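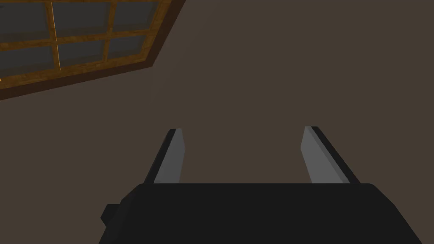

Our project studied how people buy and use digital gift vouchers for a meal box service. We made a test shop named Plimex and asked 44 students to send one voucher to a friend. The first page was plain, with one rectangular window in the upper left corner of a dark surface, and we kept the greeting text short. In July 11 vouchers were still not used – most of these students had lost the email. In the next version we will send a reminder after two weeks.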